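Salska small objects set: README

Status: usable, still being tidied. Read the Known gaps bit before you open a bug.

What this is

A list plus photos of small household things. Toys, brushes, packaged bits, kitchen odds and ends. 617 photos in the current release, 100 different things in the catalog. Put together mostly for sorting work: what is it, which group does it go in, is it next to something it could get mixed up with.

Started as a spreadsheet of stuff from the Reta shelves. Grew. Photos came later and the spreadsheet is still the thing to trust when the two disagree.

What's in the folder

photos/ all pictures, flat, no subfolders
catalog.csv one line per thing
groups.csv group names and short notes
pairs.csv things that get confused with each other
CHANGES.txt what moved and when, sort of

Catalog columns

id: short code, never reused
name: plain everyday name, lowercase
group: one of the names in groups.csv
main_color: one word if possible, two with a hyphen if not
hardness: soft, firm, hard, mixed
see_through: yes, no, part
notes: free text, messy

Naming rules

Everyday words. "hairbrush" and not "grooming tool". If it's a brush for hair and the head is a cylinder, it's "round hairbrush". Flat ones are "paddle hairbrush". Combs are combs, they go in the same group anyway.

Toys get named by what they look like first, then color. If you can't tell what a toy is supposed to be, write "lumpy toy" or "block toy" and move on. Don't guess at animals. We had one thing in there under three different animals for months and it was a right pain to untangle.

No brand names in the name column. Put them in notes if you can read them clearly on the thing itself.

Colors

Biggest source of arguments. Current rule: name the color you'd say out loud to someone in the next room. Red-orange is allowed. Slate-blue is allowed. "Teal" is not, pick blue or green.

Clear packaging: main_color is "clear" and see_through is "yes", then describe what's inside in notes. Do NOT give it the color of the contents. Somebody filled in 2 batches the other way and they have been fixed, tell me if you spot leftovers.

Handles and heads that differ: use the handle color, put the other one in notes. Brushes with a light end cap on a blue body are still blue.

Groups

toys, blocks
toys, other
hair and grooming
packaged small items
kitchen, hard
kitchen, soft
desk
unsorted

"unsorted" is not a home. Things sit there till someone decides. Blister packs and other rounded plastic packs go in packaged small items even if what's inside is obviosly a toy. Once it's out of the pack it gets a new id.

Bins and layout

Photos of mixed things are in open gray metal bins. Things are put in by hand, no pattern. They can touch, lean, end up bunched on one side. That's wanted. Please don't throw a photo out for being untidy.

Bins have scratches, scuffs, worn patches on the walls. Leave those alone when labeling. Bright colors also bounce off the shinier walls, so you can get an orange or yellow smudge near a toy with nothing there. Don't outline the smudge. Same for dark spots on the floor, they're part of the bin.

Labeling

One outline per thing. Touching things get separate outlines even if the edge between them is a guess. For brushes, go round the whole lot, bristles and handle together. Don't trace every bristle, life is short. If part of a handle is hidden, stop where you can't see it any more.

Clear packs: outline the pack, all of it, flat card or flap included if there is one. This is the one that goes wrong most, people outline the item inside and forget the plastic.

Checks

Eun-seong Kwak went over the labels and marked each as ok, fix or argue. 90 percent agreement between first and second pass on group. Color was worse, no number yet, see above. The "argue" pile is in CHANGES.txt at the bottom.

Known gaps

- hardly any all-black items
- the Balaskas batch has names but the hardness column is blank
- Cikham items were cataloged before the color rule, so expect the odd "teal"
- pairs.csv is missing most of the block toys, yellow ones especially
- a few notes are in shorthand only I can read, sorry, working through them

Adding things

Check the catalog first, search by group then color. Not there? New line at the bottom, next free id, fill every column. Then add the photos. Don't renumber anything ever. If it looks like something already listed, add both ids to pairs.csv while you still remeber which two you meant.

Next up

Hardness column for Balaskas, aiming for November. Then split "toys, other" which has got far too big. Suggestions for the split welcome, put them in CHANGES.txt under your initials.

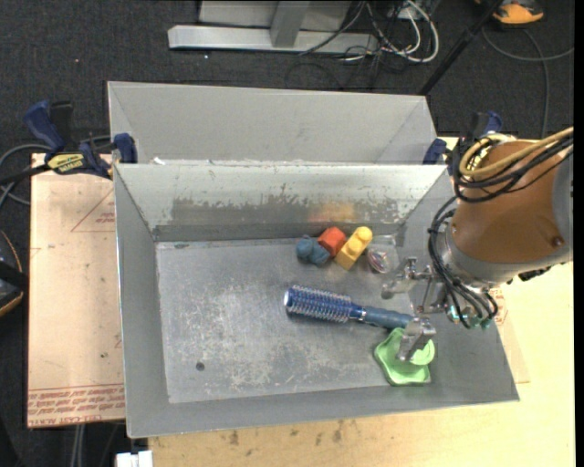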